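Curkdale call for stories: what we are after this time

Submissions for the second Curkdale anthology open in March and the window closes when we reach 823 entries, the number our readers got through last time without falling behind. The theme is the travelling fair. It can be a fair that has just arrived, one that is packing up, or one that left years ago and is still talked about in the town.

We want short horror and uneasy fiction between 1,000 and 2,000 words. Please keep inside those limits. The first book had several good pieces that ran long, and cutting them took up most of the editing time. 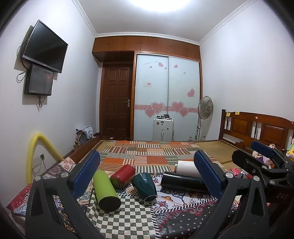
A few notes on content. Quiet stories did better than loud ones with our readers last year, and we expect that to be the case again. Hall of mirrors stories will be a hard sell, as we already hold one from the first round and will be using it. We have seen very little about the people who run the food stalls, the ticket booths and the generators, and would like more. A ghost train is fine if something other than the ride is the point of the story.

You may send up to 2 stories, in separate emails. Put the title and word count in the subject line and leave your name off the manuscript. Reprints are accepted if the rights are back with you and you tell us where the piece first appeared. We don't need a biography at this stage.

Stadero will print the paperback again and Letell is handling the ebook. The cover will be in the same style as the first, with a different colour on the spine so the two can be told apart on a shelf. Contributors receive a flat fee on publication and a copy of each edition.
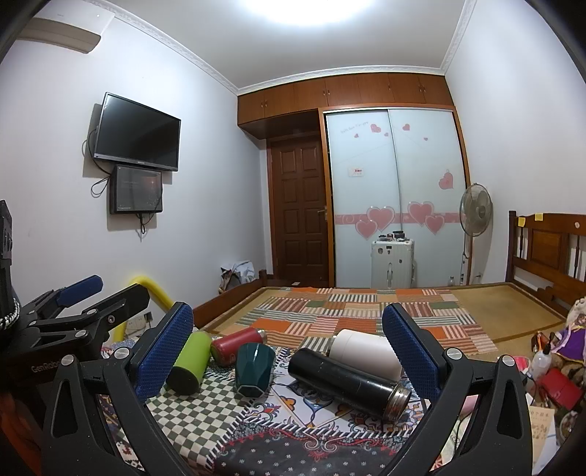
Bottle, can and green cup on the patterned tablecloth.

The first anthology is still in stock at the Hutapea bookshop, at the back with the local titles. The shop will also host the launch reading for the second book, starting at 7 pm. Contributors who want to read should say so when they return their contracts. Slots are ten minutes each, so an extract is usually better than a whole story.

Replies will go out in batches. If you have had no answer by the end of June, please write and ask.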